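Open day at Cosbridge, notes from the demo
Posted by Paavo Nieminen, September
Print this thread | E-mail this thread

Went to the Cosbridge open day. The Rathjen group had their simulated arm running on a big screen, in a room with 80 chairs. The setup is a wooden cabinet with a CD lying on top, and the gripper works over and around it. You could ask for a different view between runs.

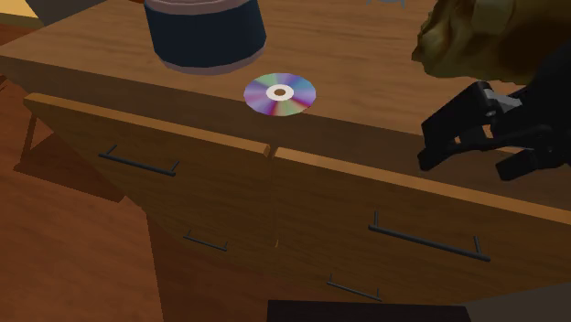
Anneli Lindqvist: I was there for the morning session and came away less impressed. A simulator is fine for practice, but I drove two hours and wanted to see hardware.

Paavo Nieminen: Fair, but the flyer did say simulation. I stayed for the second block, when they talked about drawers. The bar handles are thin and the fingers are thick, so the approach angle matters a lot.

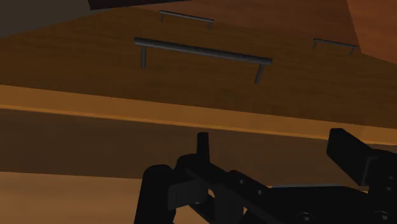

They said handles take up most of their tuning time. The talk ran 29 minutes and left 10 for questions, too short for me.

nunow2155: Did they say if any of it carries over to a real arm? Trokar showed something similar last year and never answered that.

Anneli Lindqvist: I asked. They said they are working on it. Make of that what you will.

Paavo Nieminen: I'd still go again. Parking was free.

Last updated: 9:40 p.m.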